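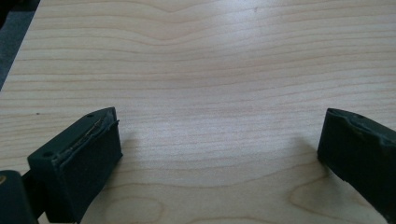
Fingers over the bench, pads as found. The loose edges are covered in section 3.

Clovska hand gripper: inspection checklist with comments
Molura Shared Workshop, back bench
March 2019
Checked by: Intan Sutanto
Second pair of eyes: Loukia Drakos
Count on the cycle counter at start of check: 720

Marks used: OK, WATCH (fine to use, look again next time), FIX (do not use until done), N/A.

Before the list, a quick word from me. The last blank form was written when the gripper was a pile of parts in a shoebox, and half the lines no longer made sense, so I rewrote it while I went along. Add your own comments under mine and put your initials on them. I love reading these back, and the old sheets are how we worked out the cable problem in September.

SECTION 1. BEFORE YOU TOUCH IT

1.1 Power switched off at the bench strip and the plug pulled
OK
Comment: Both, please. The switch alone doesn't count.

1.2 Stop button presses in and stays in until twisted
OK
Comment: Nice firm click. Qistina P. swapped the old one for the big mushroom type and it is so much better with gloves on.

1.3 Stop button within reach of the person holding the gripper AND the person at the laptop
WATCH
Comment: It reaches if the laptop is on the left. On the right side the cable is stretched tight over the vise handle. I moved the laptop for this check. A longer lead would settle it.
LD: I have one in my drawer at home, will bring it.

1.4 Hair tied, sleeves up, lanyards off
OK

1.5 Safety glasses on for any powered step
OK
Comment: The clear ones on the hook are badly scratched. I used my own.

SECTION 2. FRAME, BRACKETS AND SCREWS

2.1 Finger brackets: no cracks, no whitening around screw holes
OK
Comment: Checked with the flashlight held low from the side. Both brackets look great. These are the thicker ones Anisa drew after the first pair snapped, and I have to say the rounded corners were a lovely idea, they don't catch on anything.

2.2 Bracket screws snug by hand
OK
Comment: By hand means the short driver. Please leave the drill on the wall for this. One screw on the left took a tiny bit of turn, the rest didn't move.

2.3 Paint marker line across each screw head and bracket
WATCH
Comment: Not done yet. I like the idea from the Karamanlidis bench, where you can tell at a glance if a screw has crept. Adding it to the next work evening.

2.4 Fingers do not wobble on their mounts with power off
OK
Comment: Hold the bracket in one hand and push the finger sideways with the other. A small amount of spring is normal. A click is not. No click on either side!

2.5 Fingers meet evenly when closed by hand
OK
Comment: Tips line up. I closed them on a strip of printer paper and it tugged the same at the front and at the back.

2.6 Holes in the finger tops clear of dust and old glue
OK
Comment: Blew them out with the hand bulb. No canned air on this bench, it chills the sensor board.

SECTION 3. FINGER PADS

3.1 Pad covering bonded along its whole upper edge, left finger
FIX
Comment: The covering has let go along the top seam and the edge is ragged. There are thin streaks in the seam that could be old adhesive or torn backing, I couldn't decide which. Either way it needs a new pad and not another dab of glue.
LD: Agreed.

3.2 Pad covering bonded along its whole upper edge, right finger
FIX
Comment: Lifted as well, in waves, and worse toward the back where it seems to fold over on itself. If you only look at the tip you'll miss it, so tilt the gripper and look down the length of the finger.

3.3 No loose flaps at the tips
FIX
Comment: Left tip has a little jagged flap that pokes out past the front of the finger. Small, but it will touch whatever we're picking up before the pad does. Don't trim it and carry on! The whole pad is coming off anyway.

3.4 Lower edges of the pads whole
WATCH
Comment: Small nick partway along the right one. It would pass by itself. Writing it down so we can compare once the new pads have had some use.

3.5 Pad change recorded in the notebook
N/A
Comment: To be filled in by whoever does the change. Write the count and the adhesive used. The last entry says "new pads, good glue," which made me laugh and then made me search three cupboards.
AM: Guilty. It was the Pledau contact cement, the can with the dented lid.

How to change the pads (copied from the notebook so it's all in one place):
Power off and plug pulled, as in 1.1. Take the fingers off the brackets and work on the cutting mat. Peel from the back of the finger toward the tip, slowly. Scrape off old adhesive with the plastic scraper. A metal blade digs into the finger face and the next pad copies every scratch. Wipe down, let it dry. Cut the new pad from the paper template in the lid of the parts box, test it dry, then bond it. Clamp between two flat scraps with wax paper on both sides and leave it overnight.

Round the top corners of the new pad a touch before you bond it. We cut the last set with sharp corners, and I suspect the peeling began there. I can't prove it. Let's try one finger with rounded corners and one without, label them, and see how they compare at the next check. A real test!

SECTION 4. CABLES AND ELECTRONICS

4.1 Motor cable strain relief holding
OK
Comment: Gave it a fair pull. Solid.

4.2 No cable passes between the fingers at any opening
OK
Comment: Opened and closed fully by hand while watching the loop behind the bracket. Plenty of slack and it stays well back.

4.3 Connectors seated and latched
OK
Comment: The encoder connector needs a push until you feel it. It can look seated when it isn't. Maybe a dot of paint here too.

4.4 Fuse fitted and of the right rating
OK
Comment: Rating is now written on tape beside the holder. Thank you Qistina L. for the tidy handwriting.

4.5 Motor housing cool enough to hold after a short run
N/A
Comment: Skipped. No powered run until section 3 is cleared.

SECTION 5. BENCH AND SURROUNDINGS

5.1 Work surface clear under the gripper
OK
Comment: Tools back on the wall, parts trays on the shelf. It's a joy to work on a clear table.

5.2 Work surface wiped, no grit
WATCH
Comment: A couple of tiny dark specks on the wood. Might be dirt, might just be the wood. I'll go over it with a damp cloth before the next run. If they stay put, ignore them forever.

5.3 Lamps placed so there's no strong glare under the fingers
WATCH
Comment: There's a broad pale shine in the middle of the table, right between the fingers, and a brighter one farther back. It bothers the camera when we're trying to pick up anything light colored. I'd like to try bouncing the lamp off the wall, or laying down a dull gray mat. Opinions wanted.
QP: Try the mat first, it's a five second job. I'll leave one on the shelf.
AM: I'd keep the bare wood for some of the runs. If the software only works on a gray mat, we've only taught it about gray mats.
Comment: Good point. Both, then.

5.4 Floor around the bench free of cords and bags
OK
Comment: After I moved my own backpack, yes.

5.5 First aid box on its shelf and stocked
OK
Comment: Low on the small bandages. I put a note on the shopping list.

SECTION 6. POWERED CHECKS
Not carried out this time. Left in so the next person can go straight through.

6.1 Opens and closes at slow speed, no grinding
6.2 Stop button cuts motion at once, tested open, closed and halfway
6.3 Force limit holds: fingers close on the foam block and stop without crushing it
6.4 Runs 100 cycles empty with someone standing by
6.5 Pads rechecked by eye after 6.4

Comment on 6.3: foam block only. Please don't use your finger to show a visitor how gentle it is, however gentle it is.

Comment on 6.4: "someone standing by" means at the bench with a hand free for the stop button. Making tea in the kitchen with the door open is not standing by. I know it's dull, so bring a chair and a podcast, one earbud.

RESULT
Gripper is OUT OF USE for powered work. Red tag is on the plug. Moving it by hand is fine.

TO DO
Replace both pads, one with rounded corners: Anisa Majimbun and me
Longer stop button lead: Loukia Drakos
Gray mat and lamp trial: Qistina Purba
Paint marker on screws and encoder connector: Qistina Lumbantobing
Bandages: whoever is nearest the pharmacy

LATER COMMENTS
QL: Could we bump the pad check from every 4 sessions to every session? It takes no time at all with the flashlight, and peeling like this must have started small.
IS: Yes! Changing it on the form now. I'd also love a quick photo of the pads each time, taken from the same spot, so we can flip through and see when an edge starts to go.
LD: Stop lead is in the parts box, labeled. It reaches both sides of the bench with the vise in the way and everything.
AM: Template traced and new pads cut. Bonding them next, I'll fill in 3.5 properly this time.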